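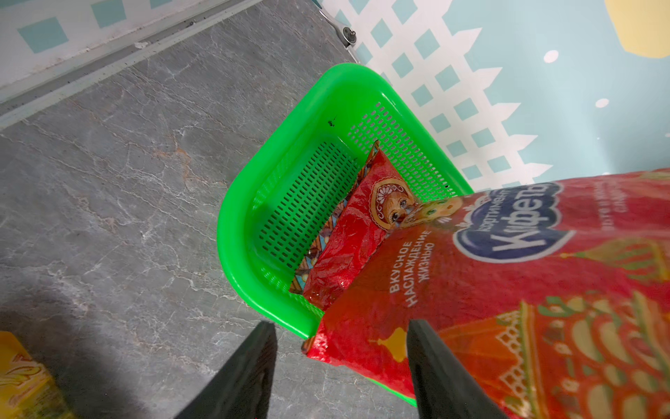 Figure 4.1 Two red packets and a green basket.

Chapter 4
Can We Trust the Narrator?

Readers of Oshima are usually told that the novel is a warning. The back cover says so, and so do most study guides. We should be slow to agree. A warning needs someone reliable to give it, and the clerk who tells this story admits on page 17 that he has altered the town's records before.

Consider what he asks us to believe. The island holds 4,000 people, all of them content, and not one has tried to leave. He offers no witness for this except himself. Later he says that 1,000 letters of complaint were burned in January, and he seems not to notice the clash -- or hopes that we won't.

Critics who admire the book call this irony. Perhaps it is. But the word is often used to tidy up what may be plain carelessness, and a student should ask for evidence before accepting it. Compare Gratero, the earlier novel set on the same island, where the contradictions are pointed out by other characters. In Oshima they are left lying about.

This chapter looks at three passages: the arrival of the ferry, the school inspection and the long speech at Flisier. Read each one twice before turning to the notes. On the second reading, mark every claim that rests on the clerk's word alone, and keep your list for the essay at the end of the chapter.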